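Working Groups > Shared Workshop Practice > Minutes

8 September 2018
Minutes written up by Markos Karras

Minutes of the Working Group on Good Practice for Hand-Held Grippers and Small Arms

The meeting opened a few minutes behind time, the coffee having been slower than expected, and Markos Karras took the chair and the notes together, as he did in June. He thanked everyone for coming, and especially the two people from Kouris who had driven over the hill road with a box of pastries on the back seat. Apologies were received from the Gernent office, who sent their written comments ahead and asked that they be read out under the right items, which was done.

1. Minutes of the June meeting

These were accepted with one correction. The sentence on storage of spare fingers should have said "in the labeled drawer" and not "near the labeled drawer," a small thing, but the member from Makus felt that a good deal of trouble had come out of that one word and the rest of us could see her point.

2. Draft rules for the work table

The group spent the longest part of the meeting on this item, and it was a friendly and useful talk even where we did not agree. The draft, now in its third round, says that before a session starts the table should be cleared of everything the task does not call for, and that bins should be set down before anybody picks up a gripper. Kouris asked whether "cleared" includes drinks, and the group was quite firm that it does, lids or no lids.

Minuvard would like a rule on how close a bin may stand to the edge of the table. Their people favor a fixed distance. Others thought that a fixed distance would be hard to keep to on the narrower tables and would soon be ignored, and that it is kinder to ask for the whole base of the bin to be on the table and for the operator to have a clear side to work from. After some back and forth we settled on the second wording, with a note that any site may set a distance of its own if it likes.
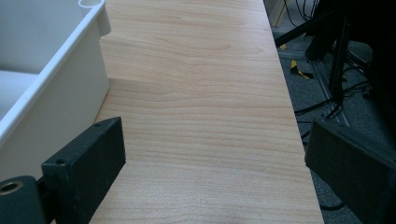
The Gernent comments on this item were read out in full. They ask that the operator open the fingers fully before moving in toward an object, and that the fingers be opened again and held clear before the next object is brought up. They also ask us to stop using the word "grab" in the rules, on the grounds that new people take it to heart and squeeze too hard. The group agreed to both and "grab" will become "close on" all the way through.

There was a longer question about wear. Makus checks the screws and pivots on its grippers after every 200 closings and keeps a written count, and changes the finger pads at 1,000 whether they look tired or not. Kouris checks at the start of each session and keeps no count at all. Nobody wanted to force a tally sheet on a small shop, so the draft will say that screws and pivots are checked at the start of every session, and the Makus numbers will go into the back pages as one site's habit.

Agreed: Markos to redraft section 2 with these changes and send it round.

3. Floors, cables and marked areas

Minuvard brought this one to us and we are glad they did. Their feeling is that we have written pages on the table and hardly a line on the floor beside it, when the floor is where people put their feet. An operator holding a gripper is watching the fingers and the object, and is not likely to look down.

The group talked through what a sensible rule would be for a room where fixed equipment shares the space. It was agreed that cables should be gathered and run away from the side of the table where the operator stands, that floor rails should be marked, and that marking tape should be replaced when it lifts or tears. The member from Kouris told us about an old roll of tape in his shop that would not stick to carpet for longer than an afternoon — he has since changed to another kind and will send the name of it to anyone who asks.

We did not settle who should do the floor check. Makus gives it to the operator and Minuvard gives it to a second person, and there were good reasons offered on both sides. Held over to the next meeting.

4. Training of new operators

Kouris reported that 11 new people have been through the short course since the last meeting, and that the part they liked best was the half hour of slow practice with soft objects before anything hard or heavy is brought out. The group would like to see that half hour written into the rules as standard. Gernent's comment was that it should be a full hour. We agreed on half an hour at the least, with the trainer free to carry on for as long as seems right.

Makus offered its room for a shared practice day. There is space for 16 people if the back door is kept open, and lunch would be found for everybody. The offer was very warmly received.

5. Any other business

The cover of the printed rules is to stay green. The suggestion of a laminated one-page version for the wall was liked by all, and Minuvard will try a first layout.

Markos thanked everyone for their patience and good humor, and the last of the pastries went home with Makus. The date of the next meeting will be sent round with the redraft.

Contact the working group | Copyright 2018, all rights reserved | Back to top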